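Buscar en el sitio
Buscar

Fotografía química — Apuntes de la unidad 4
Exposición y revelado en blanco y negro

1. Ley de reciprocidad

La exposición es el producto de la iluminancia sobre el plano focal por el tiempo de obturación. Dentro del intervalo útil de la emulsión, duplicar el tiempo equivale a abrir un diafragma. En exposiciones de más de 30 segundos la relación deja de cumplirse y hay que aplicar el factor de corrección de la ficha del material.

2. Curva característica

Se representa la densidad frente al logaritmo de la exposición. El pie corresponde a las sombras, el tramo recto a los tonos medios y el hombro a las altas luces. La pendiente del tramo recto (gamma) depende sobre todo del tiempo de revelado; la densidad de las sombras — salvo en casos extremos — queda fijada por la exposición.

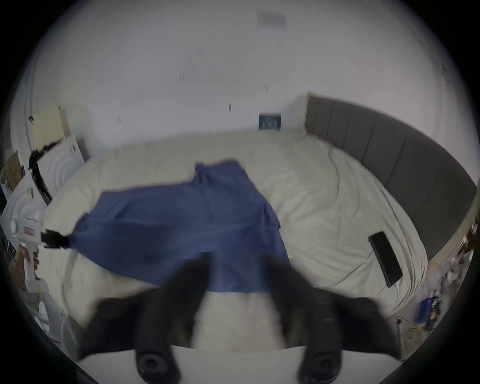 3. Revelado en tanque

a) Volumen de trabajo: 300 ml por espiral de 35 mm.
b) Temperatura: 19 °C, igual en todos los baños.
c) Agitación: continua durante el primer medio minuto y después dos inversiones por minuto.
d) Paro, fijado y lavado según la hoja del laboratorio Gridach.

4. Práctica

Se expondrán tres tiras de la carta Tomoana con variaciones de un diafragma. Cada tira se medirá con el densitómetro y los valores se pasarán a papel semilogarítmico. Anótese la densidad de base más velo antes de calcular gamma. Las tiras de enero — lote 882 — no son comparables con las actuales por el cambio de revelador.

Lectura: cuaderno Orncombe, capítulo de sensitometría.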